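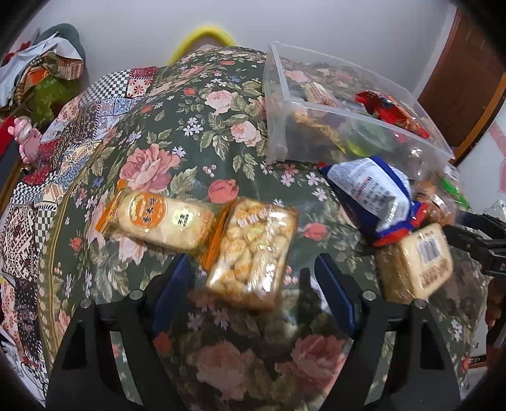
Flindora packing room news: grippers, snacks and my sore thumb

Right, you've all been asking me about the gripper work in the tearoom, so I said I'd write it up for the newsletter and then you can go back to asking me about the footy.

For anyone at the Stimberg end who hasn't been over lately, we've been doing mixed snack boxes by hand at Flindora for as long as I've worked at Fatano. A tub goes along the bench, you've got your list, and you grab a cracker pack, a couple of biscuits, a bag of something crunchy and whatever else the order says. It's not hard work but it's fiddly, and by the end of a long run your wrists know all about it. The Medina arm is meant to take over the plain part of that, the picking up and putting in, and before it can do anything useful it has to be shown how. That's where we come in.

There are 11 of us signed up for teaching shifts so far. You hold the gripper in your hand, squeeze, pick something up, put it down where it belongs, and do it again. And again! I thought I'd be brilliant at it from day one because I've packed more snack boxes than I've had hot dinners, but it's a different skill altogether. With your own hand you don't think about how you take hold of a packet. With two black fingers and a pair of blue pads you think about nothing else.

What I've found (and I'd love to hear if the afternoon crew found the same) is that the stiff stuff is easy and the puffy stuff is a pain. A wrapped stack of rice crackers, lovely, you take it by the sides and off you go. A clear pack of those little knotty baked things is another story, all air and slippery plastic. Come at it from above and it rolls away from you. I've learned to go for the middle of the bag, low down, and close up slowly. The sealed ends on the cracker wrappers are handy too if you can get a pad either side, although my supervisor would like us to pick by the body of the pack and leave the ends alone, so please do that and forget I said anything.

What's changing on the roster

This is the part people care about, so I'll put down what I know. Teaching shifts are paid at your normal packing rate. They run for two hours at a stretch and then you swap, and that was our request, not theirs. My thumb was very sore after the first week and I wasn't the only one. If yours is playing up, say so early and get moved back to labels or checking for a bit.

Hours in the packing room stay as they are while the teaching goes on. After that, the plan we were shown has the arm doing the standard boxes and people doing the custom orders, the checking and the repacks. I asked straight out whether that means fewer of us on a Wednesday, our big day, and the answer was that it hasn't been decided. I didn't love that answer, to be fair, but I'd sooner have it than a made-up one. It's down to be talked about again in May and I'll report back.

A few of you told me you feel strange about teaching a machine your own job. Yeah, me too some days. Other days I'm just pleased at the thought of never doing another full run of cracker packs with my dodgy shoulder. I go back and forth on it, usually on the drive home.

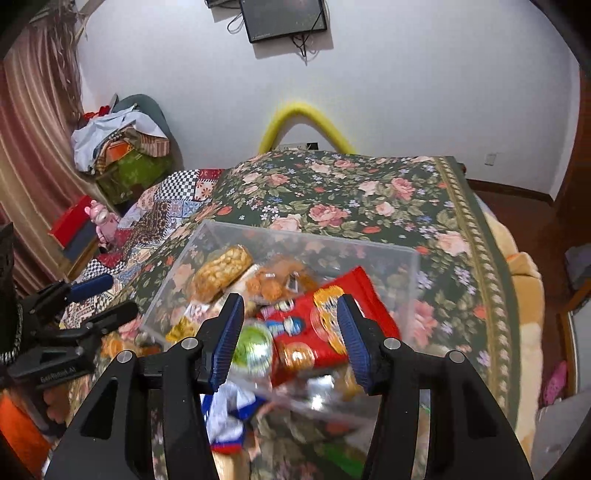 Full boxes are what I've been spending most of my time on lately, and I reckon they're the bit where old hands have the edge over anyone fresh. Dropping the first packet into an empty tub is nothing. Once it's crowded you've got to look for your gap and ease the next one in without squashing whatever's already there. I lean the tall bags up against the wall of the box, same as the red one with the yellow and white printing, and that way the small wrapped cookies can sit together further over and you can still see what you've got. Clear tubs make a big difference too, because you can spot a little yellow packet at the side without having to dig for it. I've asked if we can have see-through ones on the benches as well. Watch this space.

The other thing I'd pass on is to slow down near the end of a box. When the gripper goes in between packets it's wider than you think, and the arms catch on things your fingers would slide straight past. I tip my wrist a touch and go in along the long side. Plenty of you will have a better way, and apparently it's good for the arm to see more than one style anyway, so don't copy me if yours works.

And don't toss out your mistakes! I was stopping every time I dropped something, swearing a bit and starting over. We've since been told to just pick it up and carry on, since the recovering is useful to see as well. It made the whole shift a lot more relaxed, I can tell you.

Odds and ends

If you want to have a go, put your name on the sheet beside the tearoom fridge. You don't need any experience and you don't need to be quick. Left-handers are very welcome, we've only got two.

Please wipe the pads down when you finish your turn. They pick up dust and crumbs and then nothing grips properly for the next person.

The snacks used for teaching are NOT for eating, even the squashed ones. You know who you are. There's a separate tin for us next to the kettle and I filled it up myself this morning.

Stimberg folks, we're told your turn with the Medina gear comes after ours, so if you've got questions send them over and I'll answer what I can in the next issue.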